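Serero Opens a Sorting Bench for the Computer Parts in Your Junk Drawer

November 4, 2023

FOR IMMEDIATE RELEASE

Serero, the repair and reuse shop on Fastberg Street, is pleased to announce the opening of its parts bench, a service for people who own a shoebox of old computer bits and have moved it through at least two apartments.

Starting today, anyone can bring in loose processors, memory sticks, expansion cards and the small screws that go with none of them. Staff will sort the parts, clean what needs cleaning, test what can be tested, and hand back a plain list of what you have. Customers may then take the parts home, sell them to the shop for store credit, or leave them for reuse. Taking them home and returning them to the same drawer is permitted. We won't say anything.

The bench follows a trial in September, when Serero invited its mailing list to come in and empty their pockets. The shop planned for a quiet month. It received 147 boxes, 27 of which had once held shoes of a size the owner no longer wears. One was a cookie tin, and still had cookies in it. Those were not tested.

"People apologize when they put the box on the counter," said Saqib Malik, who runs the bench. "They tell me it's probably all garbage. Then I pick something up and they want to know if it's worth a lot of money. It usually lands somewhere in between, closer to the first one."

Out of the trial came more than 700 parts fit for another round of use. Many have gone into the basic desktops Serero builds for the Giannakopoulos Learning Center, where adults take evening classes in typing, spreadsheets and getting the printer to work. The center has asked for more of everything except printers.

Sorting is done on molded trays, supplied by local plastics maker Clanik, with a separate spot for each kind of part. Before the trays, the shop used muffin tins. The muffin tins did a fair job with processors and a poor one with anything longer than a muffin.

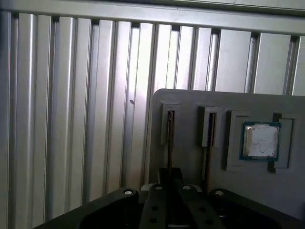

Old thermal paste remains the bench's main source of conversation. It is the stuff that goes between a processor and its cooler, and after some years it takes on the character of dried toothpaste. Customers are kindly asked to leave it alone. During the trial, parts came in that had been gone over with a butter knife, a nail file and, in one case, a good deal of confidence. Staff have the right wipes and plenty of patience, and cleaning is included in the price.

Thin cards and memory should come in standing up or laid flat with something soft between them. A folded paper towel is fine. Processors with pins should not travel at the bottom of a bag under a power supply, although we understand that this is how they have been living.

Serero hopes to pass 1000 reused parts by spring. "I'd like to get there without anybody bringing me another box of phone chargers," Malik said. "We don't do phone chargers. I have my own."

Using the bench

Drop-off is at the front counter during regular shop hours. No appointment is needed for a single box. If you have more than a carload, please call ahead so we can clear some floor.

Most boxes are sorted within a week. You will get a call when yours is done, and the list will be waiting with your parts. Hard drives are not accepted at the bench and should be taken to the data desk at the back of the store.

About Serero

Serero repairs, rebuilds and resells home computers. It also sells cables, including the one you threw out last month.

Media contact: Saqib Malik, parts bench, Serero, Fastberg Street. Interviews are welcome in the mornings, before the boxes arrive.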